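Getham: The Complete Series Box Set

I've been waiting for a proper release of Getham since the streaming version vanished in May, so yes, I'm a little excited to finally have this one in the shop! All 21 episodes, 5 discs, one chunky slipcase.

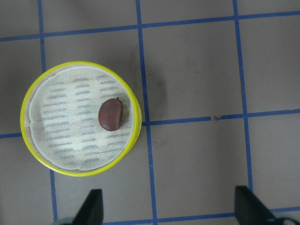
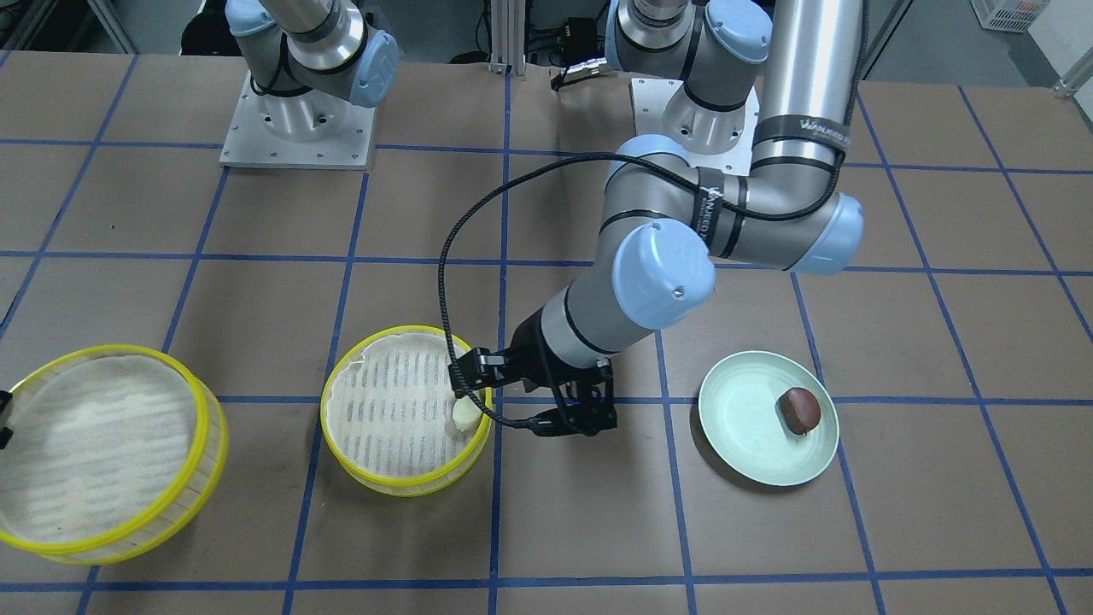
Yellow container with a patterned liner; blue tape lines on the tabletop

If you never caught it, Getham is a slow-burn space drama about a mining crew who stop getting calls from home. Season one takes its time (stick with it past the third episode, please) and then season two goes completely off the rails in the best way. I still think the finale is better than people gave it credit for, and I'll argue about it with anyone who emails me.

The transfer is by Betow, the same folks who did the Wornus movies, and the dark corridor stuff looks so much cleaner than my old recordings. Extras are on disc five: two commentaries, a gag reel and the pilot that never aired, with a different actor as the captain. Weird to watch, but I loved it.

Format: Blu-ray, all regions
Running time: 473 minutes for season one, season two a bit longer
Subtitles: English, Spanish
Publisher: Gebru
Price: $149

Slipcase corners dent easily, so I ship these double boxed. One per customer until the next batch comes in.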